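May 1, 2020
Wakonside interior finishes workshop, notebook entry

Work on the floor finish schedule resumed this morning. The boards in the Wakonside house date from 1961 and have been sanded at least once, so the depth remaining above the tongue is limited. It was measured at 4 mm near the hall door. A further full sanding is not recommended. Light abrasion between coats remains acceptable.

Two test panels were prepared with the Tritora oil and two with the Skemivley waterborne varnish. All four received the same dark stain in March and have been stored flat since then. The second coat on the varnish panels was applied at 60 percent humidity, and drying was slow. One panel retains a lap mark along its left side and should be recoated before any comparison is made.

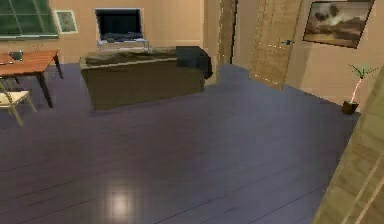

Sheen is the open question. The client's written request asks for a "rich" surface, a term that the Lefèvre specification does not define. A satin grade is proposed for the living areas and matte for the stairs. Gloss readings are to be taken on all panels once the varnish has cured, with the meter recalibrated beforehand.

Remaining stain is nearly exhausted. Reorder under the same batch number if available. Used rags are to go in the lidded metal can by the sink.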